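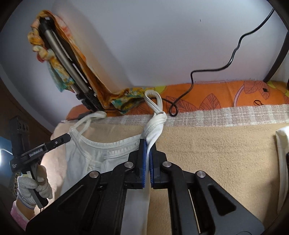
white garment on the beige blanket

Keeping whites white: what do you all do?

tumbledry_ted wrote:
I own more white laundry than a man with my coffee habit should. Undershirts, pillowcases, a bag or two. Everything starts out white and ends up the color of a hotel lampshade. I've been washing warm with Flemo powder and a prayer. Is bleach the answer or is bleach the problem?

pegline wrote:
Bleach is the problem. On cotton with any stretch in it, chlorine bleach turns things yellow, and then people add more bleach. I did this to a whole drawer before I read a care label, which I recommend as literature.

Use oxygen bleach, a long soak, then a normal wash. My machine is an elderly Keskin and it copes fine.

MandlaM wrote:
Disagree with pegline, politely, for the second time this year. My mother used chlorine bleach on plain cotton for decades and you could have landed planes by her sheets. Measure it, dilute it, rinse twice. The trouble starts when people pour from the shoulder.
– Mandla Motaung

tumbledry_ted wrote:
I pour from the shoulder. Next question, bags.

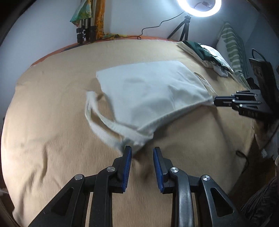 White tote, no print

Does canvas go in with the shirts? The last one I washed came out fit for carrying a single lemon.

oldsoap wrote:
Cold, by itself, and dry it flat. Pull the handles straight while it's damp or they'll set in a twist. Mine shrank anyway. I've accepted it as a lunch bag.

pegline wrote:
Bags get greasy where hands go, so rub dish soap on the handles first. And no dryer. I mean it, Ted.

MandlaM wrote:
A dryer on low is fine.

pegline wrote:
Of course it is, Mandla.

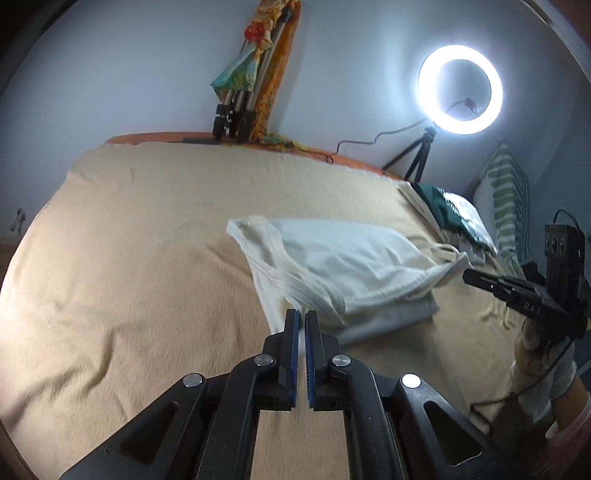

Crumpled, bed, the usual

tumbledry_ted wrote:
Update, 7 Jul 2025. Did a soak overnight with the oxygen stuff. The water came out looking like weak tea, and I have decided not to think about it. The pillowcases are much better. Armpits on the older undershirts are still a sort of butter shade.

oldsoap wrote:
That's deodorant more than sweat. Aluminum plus detergent that never got rinsed out. Cut your powder in half before you buy anything else. Vora sells a stain stick for 20 dollars and I'd sooner eat the money.

laundromat_lou wrote:
I like the Vora stick :( Works on collars. Agree about the powder though. Most people use twice what they need and then wonder why the towels feel like toast.

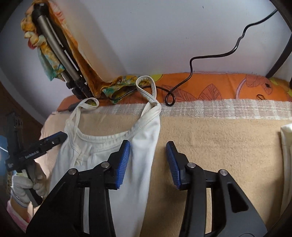 Thin-strap tank, laid out on the bed

tumbledry_ted wrote:
Okay, half the powder it is. What about straps? They go stringy on me.

laundromat_lou wrote:
Mesh bag. Fasten nothing to nothing. Don't hang them by the straps either, fold them over the line at the middle.

MandlaM wrote:
I hang mine by the straps.

pegline wrote:
We know. Ted, wait until November, when you're drying indoors and everything smells like a pond. There's a long thread on that already, bring snacks.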